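Keeping the picking cell honest: a morning with Kerttu Lahtinen

2018-01-21

Kerttu Lahtinen has a drawer full of worn finger pads, and she loves showing it off. She looks after the fruit-packing cell at Lusulix, the one everybody there calls Mota, and she can tell you what wore each pad down just by running a thumb over it. "This one was a month of oranges," she says, holding up something that looks perfectly fine to me. "Feel that edge? It's gone shiny. Oranges are murder on rubber!"

Her day starts before the arm moves at all. She wipes the fingers with a damp cloth, checks the cable run for anything rubbing, then closes the gripper on a foam block and reads the force. If it's off by more than 5 percent, she zeroes it and tries again. Pads get swapped every 700 picks, sooner if she doesn't like the look of them.

Then comes the part I'd been waiting for – real fruit, from the table into a wire basket.

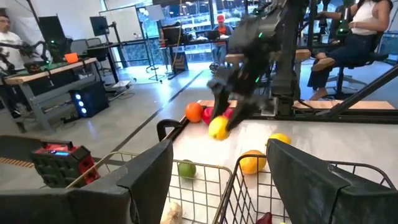

The gripper closing on a lemon at the back of the table.

"Lemons are my favorite test," Lahtinen says. "They've got those pointy ends, so if your fingers are even a little out of line, the lemon turns on you. An apple will forgive you. A lemon tells you everything."

Getting the fingers in line used to take her most of an afternoon. Last May she made a small jig out of scrap from Lidwood, the shop that builds the cell's tables, and now it takes three test grips and a hex key. She is very proud of the jig (I was allowed to hold it).

The wrist camera gets its own routine. She cleans the lens, puts the calibration card down and runs Vondero, the team's setup program, until the numbers settle. "People want to skip the card," she says. "I did, once. We spent two days blaming the motors."

I asked what she'd change if she could. She didn't even stop to think – the screws. The finger mounts use tiny ones that like to back out, so she puts a paint line across every head and looks for broken lines after each 200 picks. "I want bigger screws, and I want them where my hand fits. I've drawn it already. Want to see?"

I did, and we were still bent over the drawing when lunch came.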